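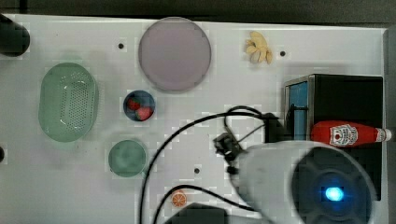
Mint colander, lavender plate, and two strawberries in the navy bowl.

Journal > Home & Kitchen > Play food

February
Posted by Pauline Whitlock

So I've finally started on the play kitchen tub, the one that's been living under the stairs since we moved to Avside. I gave myself 40 minutes on Tuesday morning and a big mug of tea, and of course I spent the first 20 just lining up colours (no regrets!).

The green colander is my favourite by a mile. It's that soft see-through mint, with all the little holes across the middle, and it's big enough that I keep eyeing it off for actual salad. I was going to put it in the giveaway pile and I just can't. The small sage plate goes with it so nicely too, and then there's the big pale lavender one, sort of a dusty pinky purple, that doesn't match anything and I love it anyway.

Food-wise I'm being stricter. The strawberries stay, they're such a cheerful red and they look gorgeous in the dark blue bowl. Bananas stay. The orange slice is on probation, as its mates have all vanished and my neighbour Malsha Navaratnam reckons one went home in her youngest's gumboot last winter. She paid 9 dollars for a whole bag of pretend fruit at the Rernby market, so I might go and have a rummage before I decide.

Next job is where it all lives. I'd like one open shelf at kid height, with the plates standing up and the fruit in the colander, so the grandkids can see what's there without tipping the lot on the floor. I've measured the gap beside the bookcase and it's 30 cm wide, so the lavender plate might have to go in on an angle. If anyone has a narrow shelf they're getting rid of, please yell out! White for preference, but I do own a paintbrush.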